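The arm that Maxine Cosgrove looks after at Olorness has been apart and back together more times than she cares to remember, and she is happy to tell you about every one of them. Ask her about the wiring and she pulls up a stool.

"The motors get all the attention," she says. "But go and look at what's wrong on any given morning and it's a wire. It's so often a wire! A connector has crept out a hair, or somebody tied a bundle too tight and the wrist can't turn the last bit."

Cosgrove came to the workshop from Merrick, where she repaired sewing machines, and she still has the habit of listening first. Before she touches a tool she runs the arm slowly through its whole reach with nothing in the gripper, one joint at a time, with her head close to the base. A dry joint has a sound, she says, and so does a screw that has begun to back out. Then she does it all again and watches the cables.

"You want slack, but you want it in the right place. Too little and it pulls on the plug. Too much and it hangs down and catches on whatever you're trying to pick up. I used to tie everything down flat because it looked beautiful. It lasted until January."

Her log for the arm now runs to 1645 entries, some of them a single word. She checks the finger screws every 800 cycles and takes the gripper off completely at 3000, when she cleans the joint, looks over the holes for wear and puts it back with fresh threadlock. The full strip-down takes her roughly 4 hours, "or all day if people keep coming in to chat."

After any of that, the arm goes back to blocks. Cosgrove is a great believer in blocks. They are cheap, they have flat sides, and a small error in the wrist shows up at once as a crooked pile.
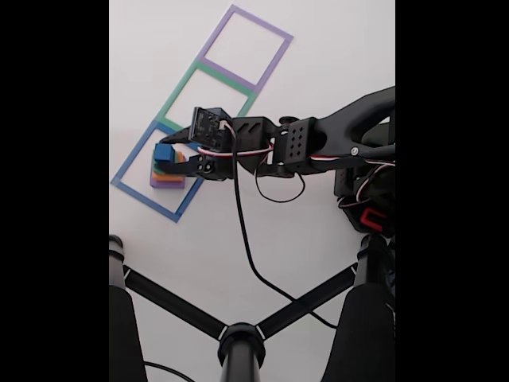
The gripper at the block stack, with colored squares marking out the work surface.

"The squares are my favorite part," she says. "I know where each one is, so the arm had better know too. If it comes down off to one side, I don't start guessing about the software. I go back and check the zero on each joint, starting at the base, and I write down what I find before I change anything."

That last rule came from Ward Michiels, who set up the first version of the cell and left her a notebook full of corrections to his own corrections. She has kept it. The early pages deal mostly with the stand. Michiels wanted the arm on something he could move between rooms, and he spent weeks chasing a wobble that he blamed on the shoulder motor.

"It was a leg clamp," Cosgrove says, delighted. "He'd ordered a new motor from Cirkton and everything. So now the stand comes first. I lean on it, I tighten the collars, I lean on it again. Then we can talk about motors."

She is just as fond of having the circuit board out on the gripper where she can get at it. A cover would keep the dust off, and she has sketched a few, but she likes being able to see a plug and put a finger on it. For now she goes over the board with a soft brush and leaves it open.

What would she change, given a free hand? She thinks about it for a while. Longer leads at the wrist, she decides, with a proper clip halfway along, and labels at both ends of every wire. She has already started on the labels.

"Come back when they're done," she says. "I'll show you the whole harness!"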